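部屋で食べる夜のこと
旅先のレストランに行かない人の、わりと真剣な言い分

2018年10月8日

旅の話をしていて「で、夜は何食べたの?」と聞かれると、いつもちょっと目が泳ぎます。スーパーで買ったパンとチーズと、あとよくわからない瓶詰めを、ホテルの部屋で、と答えると、たいてい相手の顔が曇るからです。かわいそうに、という顔。疲れてたの? とか、お店閉まってたの? とか、やさしい言葉までかけてもらったりして。

違うんです。好きでやってるんです、これ。

もちろんレストランが嫌いなわけじゃありません。昼はちゃんと外で食べます。日替わりの黒板を読めないまま指さして、出てきたものに驚いたりするのも大好き。ただ夜になると、靴を脱ぎたい。髪をほどきたい。食べながら足を伸ばしたいし、食べ終わったらそのまま横に倒れたい。この欲望に応えてくれるレストランに、私はまだ出会ったことがありません(あったら教えてください、行きます)。

というわけで今回は、編集部にわがままを言って、部屋で食べる夜のことだけを書かせてもらうことにしました。観光案内はほとんど出てきません。名所の写真を期待してページを開いた方、ごめんなさい。

スーパーに着くまでが前菜

今年の5月、Brollbridgeという町に4泊しました。川があって、橋があって、坂があって、雨がよく降る町です。泊まったのはDrummondという古めのホテルで、廊下がやたらに曲がっていて、部屋に戻るたびに一回は角を間違えました。

ホテルを選ぶとき、みなさんは何を見ますか。駅からの距離? 朝食の評判? 私はまず地図を開いて、いちばん近いスーパーを探します。星の数も口コミもそのあと。Drummondからは、Allowというスーパーまで300メートル。これはもう一等地です。予約画面を見ながら小さくガッツポーズをしました。

300メートルって、手ぶらだとあっという間なんですが、帰りに瓶を提げているとそれなりの距離なんですよね。しかもBrollbridgeは坂の町なので、行きが下りで帰りが上り。初日はそこを甘く見て、水の大きいボトルと林檎の袋とヨーグルトのまとめ売りを抱えて、途中のバス停のベンチで休みました。バスを待っていると思われたらしく、一台停まってくれたときの気まずさといったら! 手を振って謝りました。運転手さんも手を振り返してくれました。

Allowは、東京で言えばちょっと大きめの駅前スーパーくらいの規模でしょうか。入り口に花、その奥に野菜、壁沿いにパン、という並び。旅先のスーパーで最初にやることは決まっていて、カゴを持たずに一周します。何も買わない。ただ見る。棚の長さで、この町の人が何を大事にしているかがなんとなくわかる気がするんです。

Brollbridgeの場合、それは酢漬けでした。きゅうり、玉ねぎ、ビーツ、卵、名前のわからない白い根っこみたいなもの。瓶、瓶、瓶。上の段は背伸びしないと届かないし、下の段はしゃがまないと読めない。そのくせお菓子の棚の前には人だかりができていて、酢漬けの前はわりと空いている。みんな家に買い置きがあるのかな、なんて想像しながら、結局いちばん小さい玉ねぎの瓶を選びました。

二周目でカゴを持ちます。ここからは早い。パン、塩気のあるもの、酸っぱいもの、果物、甘いもの。この順番で入れていくと、どの国でもだいたい夕飯になります。献立というほどのものではなくて、パンが主食で、残りはその日の気分。甘いものだけは、読めない名前のものを選ぶことにしています。

ちなみに初日のお会計は、あとで明細を見たら日本円で2485円でした。水やら林檎やら、翌日以降のぶんまで入っての値段なので、悪くないと思います。というか、そのうちのかなりの部分はチーズです。チーズ売り場で気が大きくなるのは、もう体質なので仕方ありません。

ナイフの問題

部屋食べをする人間にとって、永遠の課題はナイフです。

機内持ち込みの荷物だけで旅をすると、刃物は持っていけません。で、着いてから気づく。チーズが塊だ、と。ソーセージが一本だ、と。パンなんてもっとひどくて、皮が鎧みたいに硬い田舎パンを、素手でどうにかしようとしたことがあります。ベッドの上でやったのが失敗で、その晩は寝返りを打つたびにじゃりじゃりしました。

試したことのあるものを正直に並べると、靴べら(新品のもの。念のため)、紅茶のスプーンの柄、糸、そしてホテルのカード。糸は意外とよくて、やわらかめのチーズならすっと切れます。ソーイングキットについてくる白い糸をよく洗って使いました。ただ、ホテルのソーイングキットって最近見かけなくなりましたよね。さみしい。

今はもう、現地で安い果物ナイフを買うか、木のへらみたいなバターナイフを預け荷物に入れるか、最初から切ってあるものを選ぶか。Allowには薄切りのパンを少ない枚数で売っている棚があって、ありがたくて拝みたくなりました。ひとりぶんの量で売ってくれるスーパーは、旅人の味方です。

お皿はどうするかというと、紅茶のカップの受け皿が主役です。あれ、ほんとうにちょうどいい大きさなんです。チーズを切って並べて、玉ねぎを転がして、林檎を添えたら、なんだか一人前の前菜みたいに見える。バスルームのコップには水かワイン。お行儀の話をすると母に叱られそうなので、ここは小さめの声で書いています。

どこに座るか問題

さて、食べものがそろったら、次は場所です。ホテルの部屋って、食べるために作られていないんですよね。机はあるけれど、たいてい壁に向かっていて、正面に鏡がある。自分の顔を見ながらひとりでパンをかじる夕飯は、なかなか精神にきます。口の動きとか、見たくない。

ベッドの上は論外(じゃりじゃりの件)。窓辺は最高ですが、窓台の幅がないと無理。そうなると、残るのは床です。 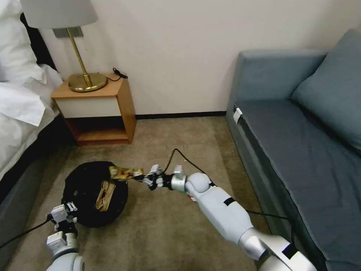 床で食べる夜のいいところは、とにかく手足が自由なこと。ソファを座るためではなく背もたれとして使うと、部屋が急に広くなります。日本の家で育った体には、あの高さがしっくりくるんでしょうね。視線が下がって、天井が遠くなって、旅先なのに実家の居間みたいな気分になる。ただし床には床の難しさがあって、とくにベージュのカーペットにブルーグレーのソファ、みたいな落ち着いた色でまとめた部屋だと、黄色と茶色のお菓子の包みがくしゃっとなっているだけで、やけに目立つんです。黒くて丸いバッグがぺたんと置いてあるのは、まあ、荷物がくつろいでいるように見えなくもない。でも包みのほうは、もう完全に「食べました」という顔をしています。だから私は床に座る前に、まずゴミの行き先を決めることにしました。これだけで夜の後半がずいぶん違います。

具体的には、パンの紙袋をとっておくんです。口をくるくるっと外側に折ると、ちゃんと自立する。そこに包みも、果物の芯も、レシートも入れていって、寝る前に口を閉じて入り口のそばへ。洗面所の小さいゴミ箱に果物の皮を捨てると、翌朝びっくりするくらい匂うことがあるので、これは季節を問わずおすすめです。

それから、敷くもの。バスタオルを敷きたくなる気持ちはわかりますが、酢漬けの汁をこぼすと本当に申し訳ないことになるので、私は薄い布を一枚持っていきます。もとは風呂敷です。行きは着替えを包んで、夜は食卓になって、帰りはお土産を包む。紺地なので多少のことは目立ちません。酢漬けのビーツだけは別で、あれは何色の布でも勝てません。二日目の夜に学びました。玉ねぎで満足していればよかったものを、つい欲を出して。

匂いと音のエチケット

部屋で食べるといっても、借りている部屋です。そこは気をつかいます。

まず魚。燻製の魚は大好物なんですが、連泊の部屋で開けるのは最終日だけと決めています。というのも、以前よその町で初日に開けてしまって、滞在中ずっと燻製の中で寝起きするはめになったんです。コートにまで匂いがついて、帰りの飛行機で隣の人がちょっと鼻をひくつかせていました。あれは私です。すみませんでした。

チーズも似たところがあって、強いものは洗面台の下とか、窓の近くとか、とにかく枕から遠いところへ。冷蔵庫がある部屋ならいいのですが、Drummondの私の部屋にはありませんでした。5月のBrollbridgeは夜になると息が白くなりそうなくらい冷えたので、窓の内側に置いておけば翌朝までひんやりしたまま。バターが固すぎて塗れないくらいでした。

音のほうは、スナックの袋です。静かな夜の廊下って、驚くほど音が通るんですよ。隣の人が何かをばりばりっと開ける音が聞こえて、ああ、お仲間、と思ったことがあります。壁ごしに乾杯したくなりました。しませんでしたけど。

それと、食べたあとの換気。窓が少ししか開かないホテルも多いので、私は食後にシャワーを浴びるときだけ換気扇を回して、バスルームの扉を開けっぱなしにします。効いているのかどうかは、よくわかりません。気持ちの問題かもしれない。

Plevumへ行った日

三日目は、バスに乗ってPlevumという隣町まで出かけました。Brollbridgeの人に言わせると「何もないよ」だそうで、そう言われると行きたくなる性分です。

結論から言うと、何もなくはなかった。市が立っていました。広場の隅に、野菜の台と、パンの台と、焼き菓子の台。焼き菓子の台のおばあさんは、私が指さすたびに首を横に振って、隣のもっと地味なほうを包んでくるんです。こっちにしなさい、ということらしい。言葉はあまり通じないけれど、意志は強い。おとなしく従って、茶色くて四角い、飾りのひとつもない焼き菓子を2個買いました。

これが! 部屋に帰って食べたら、もう!

生姜と、何か黒い蜜のようなものと、胡椒もたぶん入っていました。しっとりしているのに、端っこだけかりっとしていて、そこがまたいい。紅茶を淹れて、一個を食べて、もう一個は翌朝にとっておくつもりで風呂敷の端に包んで、電気を消して、三十分後に起き出して食べました。暗い部屋で、窓の外の雨の音を聞きながら。たぶんこの旅でいちばんおいしかったのは、あの暗闇の一個です。

レストランだと、こういうことは起きないと思うんです。夜中にもう一回デザートを頼みに起き出すわけにはいかないし、パジャマで食べるわけにもいかない。部屋食べのごちそうは、時間の区切りがないところかもしれません。二時間で席を空けてくださいと言われることもなければ、食べるのが遅いと心配されることもない。私は食べるのがとても遅いので、これは大きいです。

翌日もう一度Plevumへ行こうか、けっこう本気で迷いました。でも市は毎日ではないと聞いて、あきらめて川沿いを散歩しました。あの地味な四角のことは、いまだに名前がわからないままです。包み紙も無地でした。

ひとりじゃない部屋食べ

ひとり旅の話ばかりしましたが、誰かと一緒の部屋食べも、これはこれで楽しいものです。

友人と旅をするときは、スーパーで一度解散します。予算だけ決めて、相談はなし。レジの外で集合して、部屋に戻ってから袋の中身を見せ合う。これをやると性格が出ます。果物ばかり買ってくる人、なぜか調味料を買ってくる人(からしだけでどうしろと)、全部チョコレートの人。私はたいていチーズがかぶるほうの人です。

ふたりともパンを買っていなかった夜もありました。お互い、相手が買うだろうと思っていたんですね。クラッカーもない。しかたなく、林檎の薄切りにハムをのせて、それにからしを塗って食べました。からしの人、見直しました。今では家でもときどきやります。

家族と一緒だと、また少し様子が変わります。父は旅先では「ちゃんとした店」に行きたい人なので、最初の晩は必ず外。でも二晩目になると、だんだん口数が減ってきて、食後のデザートを断って早めに部屋に戻りたがる。で、戻ったと思ったら、母が鞄から柿の種を出すんです。それを食べているときの父が、旅行中いちばんいい顔をしていたりします。やっぱりね、と私は思っています。口には出しません。

子ども連れの知り合いからは、部屋食べは必要に迫られてのことだと聞きました。店でじっとしていられないから、と。でもその家の子は、旅行の思い出を聞かれると必ず「おふとんの横でピクニックしたこと」と答えるそうです。お城も動物園も行ったのに! 親御さんは苦笑いしていましたが、私はその子に深く共感します。

持っていくと助かるもの

最後に、よく聞かれる持ちものの話を少しだけ。

まず布を一枚。さっき書いた風呂敷でも、大きめの手ぬぐいでも。それから輪ゴム。開けた袋を閉じるのに、これほど軽くて偉いものはありません。お箸は一膳あると、サラダから瓶の底の玉ねぎまで全部いけます。フォークより断然です。瓶の底に残った一粒をつまめたときの満足感、わかっていただけるでしょうか。

塩は小さい容器に入れて。ゆで卵やトマトを買ったときに、あるとないとで大違いです。醤油の小袋を持っていく人もいますが、私は鞄の中で破裂させて以来、怖くて入れていません。白いシャツでした。

紅茶のティーバッグは、部屋に備えつけがあっても自分の好きなものを。Drummondの備えつけは、悪くはなかったんですが、なぜか全部カモミールでした。朝からカモミールだと、起きたそばから眠くなります。

栓抜きは、必要になった日に限って忘れるもの。フロントで借りられることが多いので、恥ずかしがらずに聞いてしまいましょう。Drummondのフロントでは、栓抜きと一緒に布のナプキンまで貸してくれました。アイロンのかかった、立派なのを。それを膝に広げて床で食べた最後の夜は、なかなか優雅でしたよ。献立は、解禁した燻製の魚と、残りのパンと、しなびかけた林檎。玉ねぎの瓶はまだ半分残っていて、捨てるのも惜しく、ふたをぎゅうぎゅうに締めてビニールで何重にも巻いて、預け荷物の真ん中に詰めました。

無事に東京まで着きました。冷蔵庫の奥で、夏の終わりまでちびちび食べました。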